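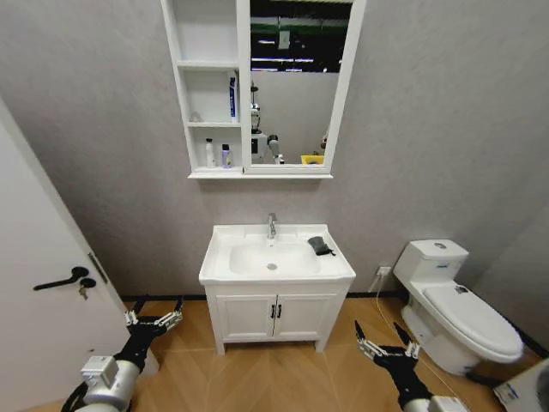
The robot in the mock bathroom, both hands up, seen from its own head camera.

Hindby project - progress report, 27 July 2023
To: Vorkum program office
From: Rasa Paju

Hi all,

Since my March report we've moved almost everything out of the kitchen and into the bathroom, so most of what follows is about bathroom tasks. I'll start with the result you've been asking me for, then get to money and people.

The question was whether pretraining on teleoperated kitchen demos buys us anything in a room the robot has never worked in. It does! We collected 800 demonstrations in the kitchen over the spring, trained the base policy on those, and then fine-tuned on a much smaller bathroom set. On wiping the basin rim, the fine-tuned policy finished 59 percent of its test runs without anyone stepping in. The same network trained on the bathroom demos alone never got close to that, and it tended to stall with the hand hovering over the faucet as if it couldn't decide (painful to watch, I promise).

I want to be careful with that number. It comes from one room with one layout, and the starting pose was fixed. When we let the robot start a little farther back, the success rate drops and the left arm sometimes swings too near the vanity doors. I think that's a gap in our demos more than a problem with the method, as the operators nearly always began from the same spot. The new collection plan has them starting from 5 marked positions.

The mirror has been the surprise of the quarter. The robot can see its own head and torso in it, plus an arm, and early on the hand detector kept picking up the reflected arm as a real one. Mockus, our labeling tool, now lets us mask the mirror once per camera pose and carry the mask through the whole clip. That mostly fixed it for training. At run time we still get a false hand now and then, usually when an arm comes up fast, and I don't have a good answer yet.

Grasping is slower going. Bottles on the low shelf of the cabinet are fine if they stand apart. The black vertical handles on the vanity are hard because they sit right next to each other, and the fingers like to hook both at once. We've tried closing the hand halfway before contact, which helps some, and I'd like another month on it before I report a figure.

On spending, we're under budget on hardware and over on operator hours. The Hitelano wrist parts showed up late, so we lost 4 weeks of two-arm collection and made up part of it with longer sessions afterward. I'd like to shift the leftover hardware money to operator time - the form is in the shared folder and needs a signature from your side.

Next up is the toilet lid, then the door with its lever handle, then both arms together at the basin. If you want to see any of it run live, mornings are best, and please give me a few days' warning so I can get the batteries charged.

Rasa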